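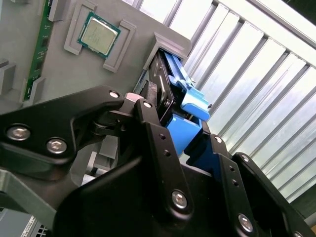
The Linier Parish Records Collection is a set of transcribed registers, account books and loose papers from the former parish of Numivholm, prepared for use by local historians, family researchers and teachers. It is issued in two forms: as a download from the Itport repository, and as a copy on a hard drive for reading rooms that have no dependable connection. Drives are sent out in a plastic caddy, and the contents are the same in every case. Readers who hold an earlier copy should check the version note at the end of this file before citing any entry.

Scope of the collection

The collection covers baptisms, marriages, burials, poor relief accounts, tithe lists and a small body of letters. The registers were kept in 13 bound volumes, of which two are too badly damaged by damp to be read throughout. Entries from those two volumes are included wherever at least a surname and a year could be made out. The remaining entries have been left out and are listed in the file gaps.txt by volume and leaf.

The letters are mostly between the parish and the Kazmi estate, which held the greater part of the farmland and paid for repairs to the church roof. They have been transcribed in full, including passages struck out by the writer. Enclosures mentioned in the letters were not found with them, and their whereabouts are unknown.

Files

The data is arranged in 6 tables, each supplied as comma-separated text in UTF-8.

baptisms.csv
marriages.csv
burials.csv
relief.csv
tithes.csv
letters.csv

Each row carries a reference made up of the volume number, the leaf number and the position of the entry on the leaf. The reference is fixed and will not be used again if a row is withdrawn. Tables may be joined on the person field, but only with care. The field records the editors' opinion that two entries concern the same individual, and that opinion is given a grade from 1 to 3, where 3 is the most secure. Links graded 1 rest on a shared name and a likely age and nothing more.

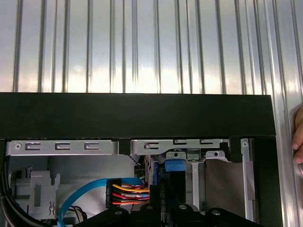
Links graded 2 are supported by a second detail, such as a trade, a named farm or a godparent. It is recommended that published family trees rely on grade 3 links alone, or state plainly where they have not.

How the text was transcribed

Every leaf was read by two transcribers working apart from one another. Where their readings differed, a third reader settled the matter and the rejected reading was kept in the column alt. Spelling follows the original. Capital letters have been kept, line breaks have not. Abbreviations are expanded in square brackets, so that "Jno" appears as "J[oh]n[o]" in the text column and as "John" in the column for modern forms.

Dates are given twice. The first form is the date as written, including feast days and the regnal years found in the older account books. The second is a modern date in the order year, month, day. For entries made between January and Lady Day, the clerks were not consistent about when the year began, and the modern date should be treated as uncertain unless the column yearcheck is marked "y".

Sums of money in the relief accounts are left in pounds, shillings and pence. No attempt has been made to convert them or to correct the clerks' addition, which is often wrong. A column named casttotal gives the true sum of each page for those who wish to compare.

Known faults

The burials table has a gap in the years when the parish shared a clerk with its neighbour. Some burials from that time were entered in the neighbouring register, which does not form part of this collection.

Place names were matched to a modern map in September. Several small farms had changed their names more than once, and the matching is weakest for holdings along the river. Users who can correct a match are asked to send the row reference and their source.

In the tithes table, the columns for hay and for wool are swapped in volume 3. The fault is in the original, where the headings were written over the wrong columns - the editors have left it as it stands and marked the rows affected.

Sensitive content

The relief accounts describe poverty, illness and births outside marriage in the language of their time. Some terms are now offensive. They have been kept, as the wording bears on how relief was given or refused. Teachers may wish to select pages beforehand.

Terms of use

The transcriptions and the notes may be copied, adapted and shared for any purpose, provided the Linier Parish Records Collection is named as the source. Images of the original leaves are not included in this release. Requests to see the originals should be made to the reading room at Numivholm, which requires notice in writing and proof of address.

Corrections

Corrections are gathered and released together. Each is recorded in changes.txt with the old reading, the new reading and the ground for the change. Disputed readings are not removed - they are moved to the column alt, where they remain open to later editors.

Version

Release 2, dated 2025-05-15. It replaces the first release in full. References have not changed, but person links have been graded afresh, and any count of linked individuals made from the earlier tables should be run again.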